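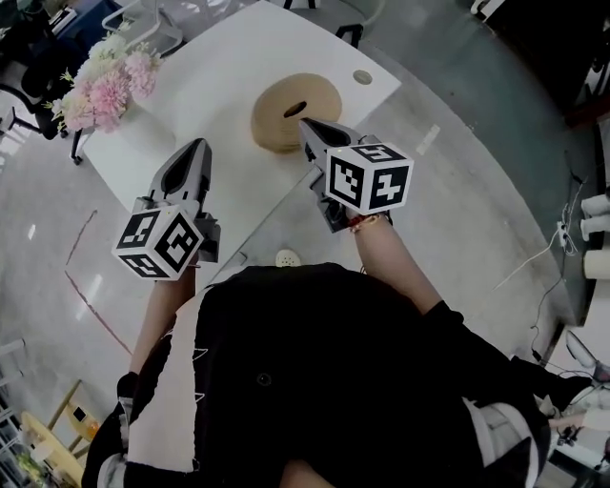 Clundley Workrooms is looking for a part-time room keeper for our Pudetwood building. The title sounds like something with a ring of iron keys, and there are keys, but mostly the job is furniture. We rent rooms by the half day to people who need a big table and a door that shuts. They come in, they do whatever it is they do, they leave, and the next group would like to believe they are the first humans ever to set foot in the place. Keeping up that belief is the job. You will get to know the long white table very well, along with the pink and cream flowers in the white vase at its left corner, which are artificial and will therefore outlast all of us if somebody dusts them. The glossy top shows every fingerprint. We picked it out ourselves, and we have had time to think about that.

Posted January 19, 2025. Open until filled.

Room Keeper (part-time, evenings)
Pay: $325 a week
Place: Clundley Workrooms, Pudetwood, upper floor
Reports to: the front desk

What you would be doing

Resetting rooms between bookings and at the end of the day. A reset means the table is wiped, the chairs are back where the wall chart says they live, the vase is in its corner, and anything left behind has gone in the lost shelf with a tag on it.

Chairs take up more of your evening than you would expect. We have 61 of them across the floor and they did not all come from the same store. There are black office chairs, there are white ones with thin legs, and there is a batch from the old Abubakar building that squeak in a way renters mention in their feedback. Chairs migrate. A group of four will collect nine chairs from three rooms and leave them in a circle, like a campfire. You put them back.

Tables: microfiber cloth, the blue spray, then a dry cloth. Please do not use the orange spray. The orange spray is for the kitchenette sink and it leaves a haze on white tabletops that looks fine at night and terrible at nine in the morning. Check the cable hole near the edge while you are there. People feed things into it. So far we have fished out gum wrappers, a pencil, and one very small spoon.

Flowers: every room has an arrangement, all of them fake. Dust the hydrangeas with the soft paintbrush in the supply closet, petals first, then leaves, then the rim of the vase. We tried real flowers for one month and spent it carrying brown water down a hallway. If a bloom has come off its stem, there is floral wire in the drawer under the label maker. If you have opinions about how the blooms should sit, good. Whoever arranged the set in the end room clearly had none.

Lost shelf: you will tag what you find with the room and the date. Most of it is chargers and water bottles. Some of it will be hard to put a name to, and "round thing, tan, hole in middle" is a perfectly acceptable tag. We would take that over a wrong guess. Items stay 40 days and then go to the donation bin, except for the chargers, which join the other chargers.

Glass: panels and doors, once an evening, top to bottom. You will miss a spot. The sun will point it out to the day staff and they will tell you in a note.

Bookings: we use Clirier for the schedule. It is slow and it logs you out when you look away, but it does tell you which rooms have someone in them, and you should check it before opening any door. If a group is running over, the front desk deals with it. You may hover in the hallway holding a cloth. This works surprisingly often.

What we are looking for

Somebody who can tell when a table is crooked. We can teach the rest. If you have ever straightened a picture in a dentist's office, you are the kind of person we had in mind.

You should be able to lift a folding table with another person and push a loaded chair cart by yourself. The cart pulls to the left. You will be on your feet for most of the shift. There is an elevator, and it is usually in the mood.

You should be comfortable working around people's half-finished projects. Renters who book a room for several days may leave their things out overnight, and those rooms get a green card on the door. Green card means you empty the trash, wipe whatever bare tabletop you can reach, and touch nothing else, even if it looks like garbage. Especially then. We once replaced a renter's pile of crumpled paper, at their rates, and it was a humbling invoice.

Experience in hotels, schools, restaurants, theaters or a large family is useful. No degree needed. We have no test for "passion for workspace solutions," and if your cover letter has that phrase in it we will assume you got it from our old website.

Hours

Five evenings a week, four hours each, starting at 5:30. The schedule is posted two weeks ahead and we do try to stick to it. May is our busiest month by a long way and we ask that you not plan vacation then. Any other month is open to discussion. Saturday bookings come up now and then, are paid extra, and are offered before they are assigned.

What you get

The weekly pay above, a paid meal break, a parking spot that is covered on three sides, and free use of any unbooked room on your own time. The last person in this job used hers for quilting and says the big white table ruined every other table for her. There is coffee. It is better than the coffee we give the renters, and we would appreciate your discretion.

You will also get a pair of decent knee pads, for the table legs, and your own paintbrush.

How to apply

Write to the front desk at Clundley Workrooms, Pudetwood, or drop a letter in the box by the main door. Tell us where you have worked, when you could start, and how you would go about getting a sticky ring off a glossy white table. One page is plenty. A résumé is welcome if you have one handy, and so is a plain list of jobs and dates.

We are hiring 2 people if we get two good applications, so feel free to tell a friend, though you will have to agree between you on who takes the squeaky chairs. Interviews are half an hour, in person, and include a short walk around the floor. We will have left one room in a bit of a state. You don't have to clean it, we just like to hear what bothers you first.

If you need an adjustment for the interview or the work itself, mention it in your letter and we will sort it out before you come in. Everyone who writes gets a reply.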